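Inside the Brorham open day: setting the breakfast table, over and over

I'd been meaning to get out to Brorham's open day for a couple of years, and this time I finally made it (with a muffin in my coat pocket, because I'd read there was no catering). I'd arranged to sit down with the woman who runs the kitchen skills group. She'd asked me to leave her name out of it, so I'll just say she's been there since the Trasard days and talks faster than I can write.

We started in the hallway, as it happened, because a school group had our room.

"People come in expecting a robot butler," she told me. "Then I show them a plate and a croissant and tell them that's my whole month."

So why breakfast? She laughed at that. Breakfast things are awkward, she said. A croissant squashes, a can rolls, and a plate is wide and flat with hardly anything to get your fingers under. "My kids can manage all of it half asleep. I've got a hand that cost more than my car and it'll chase a can right off the counter."

Most of the practice happens in simulation, on a setup her team calls Olix. I'd pictured something like an old video game, all grey boxes, and I was way off! They fuss over the colours and patterns of everything. Plates get swapped, placemats get swapped, and the counter can be marble one minute and plain white the next. The demo I watched had 181 kitchens loaded up, and she let me pick one. I went for the wildest plate I could find.

"Good choice," she said. "The plain ones make us lazy."

I asked how many tries it takes before a task goes onto the real machine downstairs. She runs 100 attempts at a time, changes something, then runs 100 more. The week before my visit they'd got through 862 on one task alone, and she sounded a bit tired just saying it. Then there's the real robot, which gets 20 goes on a good afternoon, with someone standing by to tidy up. "In the sim I don't have to mop," she said.

The two hands were what I really wanted to talk about. Why bother with fingers when a simple pincer would do? She'd clearly had this argument before, probably with the people at Lappalainen, who share the building and prefer pincers for everything. "They're right about boxes," she said. "Come back and ask me about pastry."

I had a turn at the screen after that, watching from the robot's side of the counter. 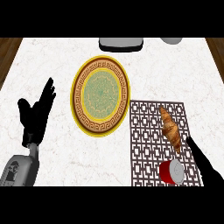 What I'd tell you before you go

The next open day is Fri 14 May and you do need to book. Get there early if you want a turn at the controls, as the line was out the door by lunch. Parking is at the back, past the loading bay, and the sign is easy to miss. They don't mind kids at all.

I asked her, on the way out, whether she'd want one of these in her own kitchen. She thought about it for longer than I expected.

"For unloading the dishwasher, sure," she said. "I'd still do my own coffee."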